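About us

Bruler is a small business that goes into people's homes and deals with their clothes. We sort them, fold them, pack them and put them somewhere you can find them again. We also run a Saturday class for those who would sooner learn to do it themselves, and we're happier when people pick that one, even though it earns us less.

We should say early on that we don't believe most of what is said about tidying. We don't think a drawer of rolled socks will change your life. We have seen plenty of very neat wardrobes belonging to very miserable people, and the other way round. What a decent fold gets you is a bit of space and a coat you can lay your hands on when it rains. That seems enough to charge money for, so we do.
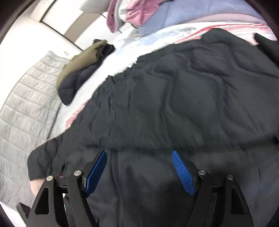
By the Bruler team
Posted in: Who we are

We started with winter coats and they are still most of the work. A padded jacket is an awkward thing. It has air in it, it slides about, and the sleeves go wherever they like. People hang them on hooks until the hook gives up, or push them into the bottom of the wardrobe in October and wonder in May why there's no room for shoes.

Our way is dull. Clear a bed, lay the coat out flat, do the zip up to the top. Look at the sleeves before you do anything else, as a twisted sleeve makes a lump that no amount of patting will shift. Smooth the big creases out with your palm, from the middle towards the sides. Then the sleeves come in across the body, the sides come in after them, and you fold up from the hem, slowly, so the air has time to leave through the seams.

It takes two minutes. If somebody tells you it takes ten seconds, ask to see it done with a real coat, one with something in the pockets.

On vacuum bags

We get asked about these every week. We used to sell one, the Jullon, and we stopped. It did what it said, in that the coats went flat. Our doubt was about what came out the other end after six months under a bed, and we had enough customers ring up about sad, lumpy jackets that we gave up defending it. Perhaps they'd been packed badly. Perhaps not. Either way we now use a plain cotton sack with a drawstring, and if you've got an old pillowcase, use that and keep your money.

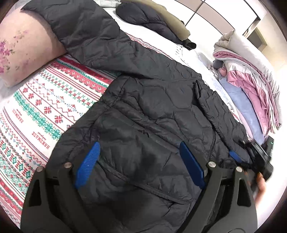

Quilted coats with a waist seam need a little more thought than the straight kind. The seam is stiffer than the padding on either side of it and wants to be the place where the coat bends, so we let it. Fight it and the thing springs open the moment you turn your back. The same goes for long coats with a heavy zip - fold with the zip on the inside and it won't catch on whatever is stored next to it.

What we don't do

We don't throw your things out, and we don't ask how they make you feel. We don't sell matching boxes. Our old trading name was Ullix, which a branding firm came up with and which meant nothing at all, and we still get the odd letter addressed to it. They also wanted us to have a mission. We haven't got one.

Where we are

Our room is above the dry cleaner's in Yousafzai Yard, second door, bell on the left. Classes are for 6 people at most and you bring your own coat. So far 700 people have been through them. We can't tell you how many still fold anything, and we'd be wary of a company that claimed it could.

To book a visit or a class, ring the bell or use the contact form. We answer in the evenings, mostly after seven.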